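Call for participants: does a tidier table make any difference?
Niretti is looking for people who doubt it

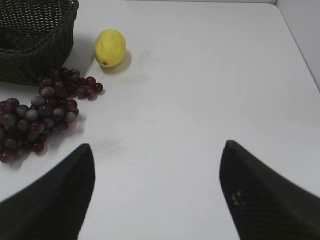 What we are asking

A good many magazines will tell you that a woven basket on a white table changes how a household eats. Put the fruit where people can see it, they say, and it gets eaten. Put it in a dark basket with a nice braided rim and it gets eaten faster. We have read a lot of this advice and found very little behind it, most of it written by people who also sell baskets.

So we would like to find out. We need households who will keep fruit in a basket for four weeks, keep it loose on the table for another four, and write down what happens to it. If the answer is "nothing much", we will print that.

Who can take part

Anyone over 18 who shares a kitchen with at least one other person and buys fresh fruit most weeks. You need a table or worktop that you can leave set up as agreed. It does not have to be white, and it does not have to be smart. People who already own six baskets and swear by them may apply, but we would like a fair number who think the whole thing is nonsense.

Please don't apply if you work for a homeware shop or run a page that recommends storage products. We asked nicely last time and got 164 of you.

What you would do

Fill in one sheet a day. It asks what fruit came in, what was eaten, what was thrown out and who moved the basket. Most people in the last round took a few minutes over it. Those who said it took no time at all had usually skipped the second page.

Once a week, clear the table, wipe it and put everything back. You may not rearrange things for visitors during the eight weeks, or if you must, write it down.

We do not want your theories about bananas. There is a box for comments and it is small on purpose.

What you get

We lend you the basket, a Hoveo, and you may keep it afterwards if you still want it. Hoveo sold us the baskets at the usual price and has no say in the results. There is no payment for the fruit, which you would be buying anyway. Everyone who sends in all the sheets gets a shopping voucher and a copy of the findings.

The last round

We wrote to 1505 households and 1169 wrote back, which sounds splendid until you hear that around 1005 of the replies were just asking about the voucher. The sheets that did come back were too patchy to prove anything either way. Anyone quoting that round as evidence that baskets work has not read it.

How to apply

Write to Duyên Vương at Niretti and tell us who lives with you, where your fruit is kept now and whether you expect the basket to help. A short paragraph will do. Places will be offered by the end of August, and we reply to everyone, including those we turn down.

Posted Aug 13, 2025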